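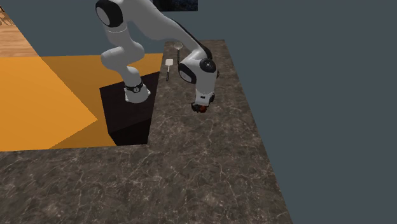

Counting what is kept

Nabila Tuhumury gathers examples for Keten, a learning system built at Pristivthorpe. All of them come from a simulated kitchen with one arm and a marbled counter. "We hold 3,561 runs," she says. "Another 358 were thrown out, mostly for long pauses."

Each run is steered by a person and lasts up to 60 seconds.
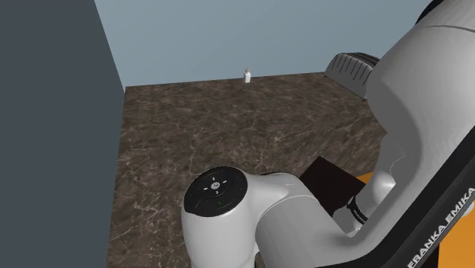

The start pose is changed after every six runs. Czesław Michalski, who checks the logs, wanted it changed more often. "The early sets were too alike," he says. "We will redo those in June."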